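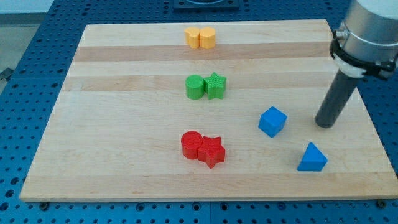
**Friday, May 28, 2021**

Kurkach Press says it will publish a new edition of its medieval trade source book this fall, the first full revision since the original came out. The press is calling it "the complete documentary record of the northern fairs." Readers who have used the old volume may want to hold off on that word until they have seen the table of contents.

The announcement, posted on the press's website, promises 214 documents in English translation, among them guild statutes, toll lists, court rulings, private letters and a handful of wills. The old edition had fewer, and its letters were cut so hard that some ran to a single paragraph. Longer excerpts would be welcome. Whether the new ones are longer is hard to tell, as the sample chapter now online contains 3 documents, and two of them appear word for word as they did before.

What is plainly new is the framing. The old book was arranged by region and left the reader to work out the connections. The new one is arranged by theme, with sections on credit, weights and measures, disputes, women in trade, and religious minorities at the fairs. Each section opens with an essay by the editors. This is how most source books are put together now, and it suits a classroom. It also makes it easy for a document to end up proving whatever the essay in front of it has just said. The sample chapter, on debt, has this problem. A ruling from the Adomero archive is introduced as evidence of growing trust between merchants, when the text itself describes a lender who took his partner's house.

The Adomero material is the main selling point. The press says 14 of the documents have never been printed in any language. That claim deserves some care. At least part of the collection circulated in a typed transcription among graduate students years ago, and a catalog of it was issued in February with summaries of nearly every item. Never printed may be true in the strict sense. It is a stretch to call them "unknown to scholarship," as the website does in its second paragraph.

There is also the matter of the translations. The press says all of them have been "reviewed and refreshed." It doesn't say how many were made again from the manuscripts and how many were simply put into more modern English. The old versions had known errors, particularly in the coin names and in the Fikre toll list, where a tax on hides was given as a tax on horses. The sample chapter doesn't include the toll list. A note at the end of the announcement says a full list of corrections will be available to instructors on request, which leaves out everyone else who owns the book.

The new edition will run to more than 300 pages in paperback. No price has been given. An electronic version is planned, though the press hasn't said if it will carry the original-language texts, something reviewers asked for the first time around. The old edition stays in print until stock runs out.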